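Re: success rate on wipe tasks, does the relabeling step matter?

locdam
Posted 9:40 am

Reran the bar-prep set with the Predum relabeling turned off. Same 500 demos, same seed, 60 rollouts per arm of the comparison. With relabeling: 41 successes. Without: 38. I don't see how the writeup gets to "substantial improvement" from that.

a_kurek
Posted 10:15 am

The aggregate hides it. Relabeling only touches the segment boundaries, so look at the phases separately. Reach and grasp are flat. The gain should be in the wipe phase, where the policy has to decide that contact is finished and retract.

The awkward part is scoring. Our rule was a wet-area threshold on the board after the arm retracts. The jigger stays where it is and the wipe has to go around the base.
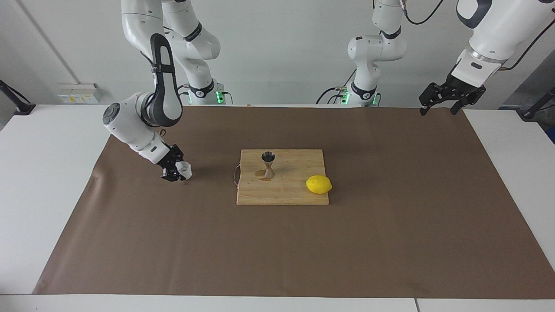
With a crumpled wad in a two-finger gripper the contact patch changes on every grasp, so I would expect high variance per rollout whatever the labels are. 60 is too few to separate 41 from 38. It is also too few to say there is no effect.

locdam
Posted 10:32 am

Agreed on the second point, but then the claim should not be in the abstract.

pninh
Posted 11:05 am

Which threshold? The Garker config has two and the default segments on brightness. Light wood in butcher-block strips will throw false positives. I got 19 bad scores out of 60 before I switched to differencing against a dry reference.

a_kurek
Posted 11:21 am

Differencing, reference taken before each episode. Lemon masked out, shadow included.

pninh
Posted 11:26 am

Then the shadow moves if the lemon moves. Mask both.

parvaneh_j
Posted 1:50 pm

I disagree with scoring on residual area at all. A policy that drags the tissue once across the middle can pass if the spill is small. Score coverage of the initial wet region and report jigger displacement separately. We did this on Wurnlow in February and the ranking of two checkpoints flipped.

a_kurek
Posted 2:12 pm

Coverage needs the wad's footprint, and the gripper occludes it. How did you get it?

parvaneh_j
Posted 2:30 pm

Second view plus hand annotation, 3409 frames. Slow. I can send the annotation guide.

locdam
Posted 2:44 pm

Please do. I'll rescore both runs with it and post the per-phase table.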